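Ticket: Kurkico live set plays with gaps and wrong track order
Product: Nisudura player, desktop version
Status: Solved

What's happening

First off, I love this player, and I've used it for every record in my garage rock collection! The trouble is with one album, the Kurkico live set from Wanwood. It's 22 tracks of pure racket, all meant to run together without a break. On mine there's a short silence between songs, right in the middle of the cheering, and tracks 3 and 4 have swapped places. The rest of my library (3,000 songs and growing) plays perfectly.

What I've tried

Restarted the player. No change.

Deleted the album and ripped the CD again. The order was still wrong, but the gap before the encore had gone - progress!

Played the files in another program. Same swap, so I began to suspect the tags.
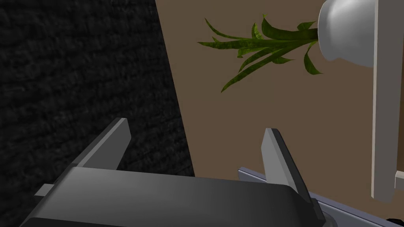 Reply from support

Thanks for such a clear report, and what a great album to be testing with! Two separate things are going on. The disc details came from the online listing, where the Toprak cover version and the song before it have each other's track numbers. Right-click the album, choose Edit tags and swap the two numbers by hand. For the silences, open Settings, then Playback, and switch off "Fade between songs". Gapless play can't work while that's on.

Update from customer

Both fixed! The drums now roll straight out of the opener into the second song, just as they should. I've sent a correction to the online listing as well. One small wish for a future version - could fading be set album by album? I'd still like it on for my singles.

Support: Added to the request list. Closing this ticket, enjoy the noise!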